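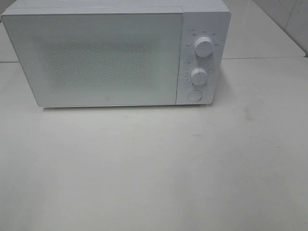 Steht auf der Arbeitsplatte. Die Mikrowelle, weiß.

Kurzer Zwischenstand aus der Umzugshölle, hab genau eine Kanne Tee lang Zeit. Der Wagen ist für April bestellt. Klingt nach viel Luft. Ist es nicht. Wer schon mal acht Jahre Wohnung in Kisten gepackt hat, weiß Bescheid.

Angefangen hab ich mit dem Keller. Großer Fehler. Im Keller liegt alles, was man beim letzten Umzug nicht entscheiden wollte, und man will es jetzt immer noch nicht entscheiden. Drei Kartons, auf denen "Diverses" steht. In meiner Schrift. Danke auch. Im ersten: Kabel, ein Fahrradschloss ohne Schlüssel, Steuerkram von der Zeit in Mainz, eine Lichterkette. Im zweiten nur Marmeladengläser. Leere. Wozu. Den dritten hab ich wieder zugemacht.

Dann Bücher. Da bin ich inzwischen härter als früher. 200 Stück sind weg, hat Kellero abgeholt, das Antiquariat hinter dem Bahnhof, die kommen sogar ins Haus wenns genug ist. Geld gabs so gut wie keins, egal. Geweint hab ich nur bei den Krimis von meiner Oma, die mit den zerlesenen gelben Rücken. Zwei davon behalten. Den Rest hat jetzt hoffentlich jemand, der auch beim Lesen Apfelschnitze isst.

Umzugsfirma: Wollte erst Dristier nehmen, weil die letztes Mal bei meiner Schwester ganz ordentlich waren. Kostenvoranschlag kam nach zwei Wochen und dann mit falscher Adresse. Jetzt also Gounder. Kleiner Laden, am Telefon etwas ruppig, dafür hat der Mann gleich nach dem Treppenhaus gefragt. Wie breit, welche Drehung, ob das Sofa damals im Ganzen hochkam. Kam es nicht. Das Sofa kam über den Balkon, mit Gurten und sehr viel Geschrei, und ich hatte das komplett verdrängt. Er hat nur gesagt "dachte ich mir" und es auf die Liste geschrieben.

Mittwoch war ich nochmal in der neuen Wohnung zum Ausmessen. Zollstock vergessen. Also mit einem Stück Paketschnur gemessen und Knoten reingemacht, für jede Wand einen. Zu Hause wusste ich dann nicht mehr, welcher Knoten welche Wand ist. Muss nochmal hin. Aber das Licht am Nachmittag! Im Schlafzimmer kommt es ganz schräg rein und der Boden knarzt genau vor dem Fenster, da will ich den Sessel hin, und wenn sonst nichts passt, der Sessel steht da.

Marcelle Leclerc, meine Nachmieterin, war auch schon hier. Hat in jedem Zimmer kurz die Augen zugemacht und gehorcht. Fand ich erst komisch, dann gut. Hab ich in der neuen Wohnung gleich nachgemacht: man hört eine Pumpe oder sowas, ganz leise, und Kinder aus dem Hof. Kann ich mit leben. Sie übernimmt die Vorhänge und das Regal im Flur, das sowieso nie wieder von der Wand geht. Über die Garderobe reden wir noch.

Was noch offen ist, damit ichs nicht vergesse:

Nachsendeauftrag
Strom ummelden (Zählerstand!! Foto!!)
Löcher im Arbeitszimmer zuspachteln, Farbe heißt angeblich Kreideweiß, der Eimer ist eingetrocknet
Zahnarzt, ob ich da bleibe oder wechsle
Omum kündigen, das ist der Yogakurs, war seit Herbst nicht mehr da, zahle aber brav weiter
Schlüssel von der Nachbarin zurückholen, oder sie behält ihn als Andenken

Der Abschied vom Viertel ist übrigens schlimmer als der von der Wohnung. Gestern beim Bäcker gestanden und fast was Pathetisches gesagt. Hab dann nur zwei Laugenstangen genommen. Die Verkäuferin sagt seit Jahren "wie immer?", obwohl ich jedes Mal was anderes kaufe, und ich sag seit Jahren "ja genau" und bestell dann. Das muss man sich woanders erst wieder erarbeiten.

Falls jemand von euch gute Kartons hat, die richtig stabilen mit Griffloch: bitte melden, ich hol sie ab. Bananenkisten nehm ich auch, aber nur mit Deckel. Und wer am Umzugstag Zeit hat und kein Rücken hat: es gibt Kartoffelsalat, den mit Brühe, keine Diskussion über Mayo.

Tee ist leer. Muss weiterpacken, heute ist der Flurschrnak dran. Da sind die Skier drin. Ich fahr gar nicht Ski.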